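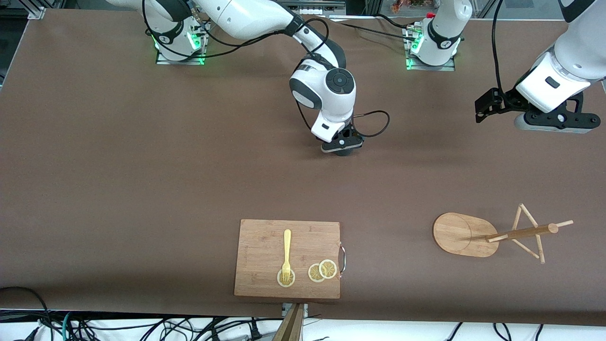

Slide 1. Work table, kitchen things at the front edge.

OK start. Thank Pin-yu for the intro, keep it short. Say name, say I cooked for a living before I wrote about it. Talk is "Cooking in a kitchen you can't stand up in." Small kitchens. Rentals mostly.

Ask for hands: who has less counter than a cutting board takes up? Wait for it. Don't rush this like last time.

Slide 2. My first place, over the Dostura shoe shop. Two burners, sink the size of a hat. Tell the soup story (SHORT version, stop at the landlord). Point is I cooked worse there for a year until I quit trying to do everything at once.

Slide 3. Clear first, then cook. Everything off the counter the night before. Yes even the toaster. Hui-mei keeps hers on top of the fridge and takes it down when she wants toast, she says it's fine, I've seen her do it half asleep.

Pots nest. If it doesn't nest it has to earn it. My exception is the Fung steamer, my aunt's, not giving it up, don't get pulled into the steamer thing unless somebody asks.

Slide 4. Survey numbers. We asked 275 renters, 200 sent the form back. 61 of them cook on one burner most nights. One! Let that sit. Chia-jung did the survey, credit her here, forgot in December rehearsal and she noticed.

What they asked for most was not storage. It was somewhere to put a hot pan down. Trivet on the windowsill, board over the sink, top of the washing machine if it's off (PLEASE if it's off).

Slide 5. Order of work
- rice on first, lid on, leave it alone
- cut all the veg, one bowl, hard stuff at the bottom
- meat last, then wash the board right away
- sauce in a cup before the heat goes on
Read the list slow, people write this one down. Drink water.

Slide 6. Shopping. Buy for three days. Big bag of anything is a trap, it lives on the floor and you kick it. Chak-lun's onion story if we're on time. If we're behind go right to 7.

Slide 7. Smell and steam. Fan in window blowing OUT, door shut. Fish on a night you can open up. Neighbors. Somebody will say air fryer, say sure, where does it go.

Slide 8. Sharing a kitchen. Chia-hao's house, up to 8 people on one stove. They have a sheet on the fridge with half hour slots, late people eat cold noodles. Works becuase they all signed it. Get the photo of the sheet from him before the talk!!

Skip the Gillomance slide, it's old. Buvico one too if clock says under five minutes.

Slide 9. Ask them to pick one thing to take off the counter tonite. One. Then questions.

Probable questions: knives (two, keep them sharp), oven (I didn't have one for years, use a lidded pan), kids (ask Hui-mei, she's in the second row).

Handouts by the door. Mic back to Pin-yu.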